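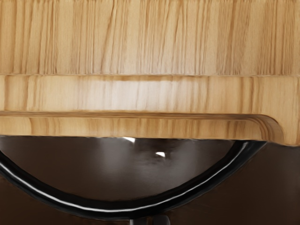

Okay friends, I promised a thread about what I've been doing with my evenings since May, and it's drawers. Opening them, mostly, and closing them again, in simulation, so that a robot arm can learn to do it from examples. Get a snack, I run long.

The project is called Nuvari. Small thing, small budget, big hopes! The goal for this round is one policy that can open and close a little wooden cabinet drawer without us writing out every move by hand. So we need demonstrations, and a lot of them.

As of this morning we have 822 recorded. I drove a good share of them myself, and I have opinions about drawers now that I did not have in the spring.

How it works on my end: I sit down, put on the headset, pick up the controller, and the simulator gives me a fresh setup. The cabinet gets turned a bit one way or the other, and the arm starts from a slightly different pose. I move, the arm follows, everything gets saved (joint angles, gripper commands, all the camera views). 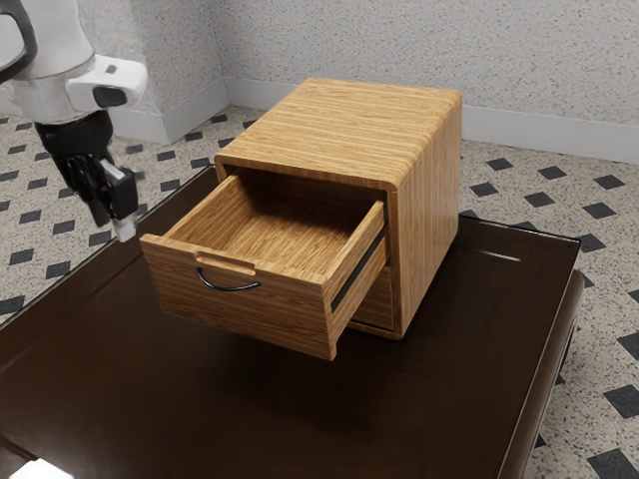 Top drawer partway out, gripper hanging back on the left.

I get 30 seconds per try before it resets. The first week I thought that was stingy, because I kept fishing around for the handle like I was looking for my keys in the bottom of a bag. These days I'm usually done with time to spare, and I've caught myself humming, which the controller thankfully does not record.

Now for the part that stings a little. Out of those 822, we're keeping 496 for the main training set. The rest went into a side folder. Some had me bumping the cabinet so hard it slid, some had a long pause in the middle where I was plainly thinking about dinner, and a whole batch had the gripper command saved one step late (my fault, I had changed a setting and forgotten to change it back).

I was pretty down about that batch for an evening. Then I made tea and wrote myself a checklist, and it's taped to the monitor now. Timestamps first, then gripper, then cameras. Then you may touch the controller.

A few of you asked about labels. Every episode gets a task sentence, like "open the top drawer" or "close the top drawer," plus a tag for how it ended. I also write a short note if anything felt odd. My notes started out very proper and have drifted. One of them just says "ugh, elbow."

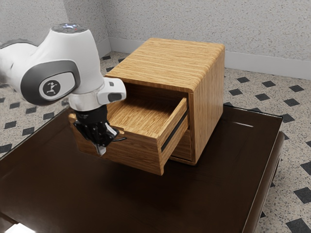 Why not record one perfect drawer opening and copy it hundreds of times?

A policy trained that way only knows what to do when everything lines up just so. If the cabinet is turned a few degrees or the gripper comes in a little low, it has never met that situation and tends to wander off. Varied examples, including ones where the driver drifts and then corrects, give it something to go on.

Those corrections have become my favorite thing to collect, by the way. We have 41 episodes so far where I come in wrong on purpose, stop, back up and try again from a better angle. They take patience (you have to be wrong in a believable way, and it is harder than you'd think to fake a mistake you've spent weeks training yourself out of!).

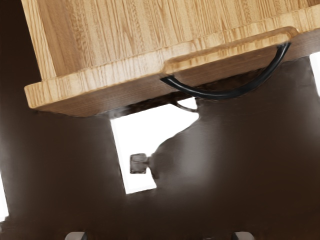 I'd like a lot more of them before we train again, and I'd like them spread out better, too. When I plotted where the gripper starts its approach, nearly everything I'd recorded was bunched up in one area. I have a habit, apparently. I'm right-handed and I like to come in the same way every time, and the policy would have picked that up from me like a kid picking up an accent.

So the plan for the next stretch is to let the simulator push the start poses further out, swap drivers more often, and put in more of the closing task, which I've been neglecting since opening is more fun.

If you've collected drawer or door data yourself, I'd love to hear how you decide when a clumsy episode is still worth keeping. My rule right now is that if the drawer ends up where the sentence says and nothing got rammed, it stays. I go back and forth on it.

Replies are open. I'll be on later tonight once I've gotten through the last of the labels.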